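Toy Library in Mulder Opens a Second Room for Building Blocks

Mulder, 7th May

The toy library in Mulder has opened a second room, and it is only for building blocks. Families can come in, sit down and build, or they can borrow a set and take it home for 12 days.

The library started with puzzles and board games. Blocks were added later, after many parents asked for them. The collection has now 229 sets, and before the new room was ready most of them were kept in a storage space at the Vutis hall, where visitors could not see them. Anybody who wanted blocks had to choose from a paper list and wait until the next opening.

In the new room the sets stand on low shelves, so that small children can reach them without help. The shelves were given by Halex, a furniture shop in the same street. The rent for the first year is paid from the spring market, which was held by the library together with the Nulari play group.

The library lends out large and small blocks. For children under five, the staff recommend the bigger pieces with simple shapes, such as bars and arches. A bar and an arch are already enough for a bridge or a gate, and a child who gets tired of the bridge can turn the arch over and make something else from it. Older children mostly ask for the sets with many small parts. 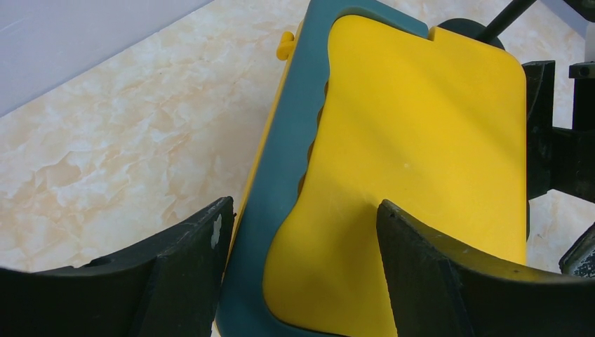
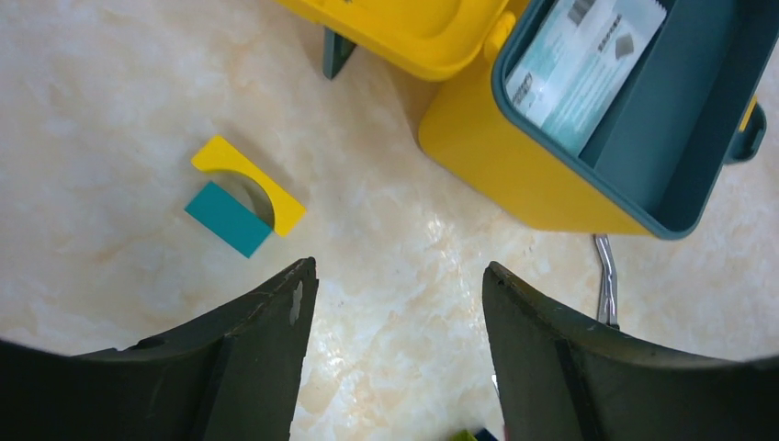
Yellow and teal are the colors in both pictures.

Cleaning up is a part of each visit. Before a set goes back to the shelf, the family puts the pieces together and checks them against a card. If a piece is missing, it must be written on the card. There is no fine for one lost block, but the library asks people to look under the sofa first and bring the piece later if they find it.

One mother wrote in the guest book that her two sons used to fight over the same set at home, and that since they borrow a different one each time, the fights are shorter. She also asked if the room could stay open longer in the school holidays, as the present hours are difficult for parents who work until evening. The library has answered under her note that it will try longer hours in the last week of May and then decide about the summer.

Membership is open to all families in Mulder and in the villages nearby. At the moment 204 families are registered. A new member fills in a short form at the desk and can borrow the first set on the same day. Each family may have two sets at home at one time.

The library also accepts used blocks, if they are clean and not broken. Sets without a box are welcome too, because the library has spare boxes in several sizes. Donations can be left at the desk during opening hours. Please do not leave bags outside the door, as some of them became wet last month and the contents had to be thrown away.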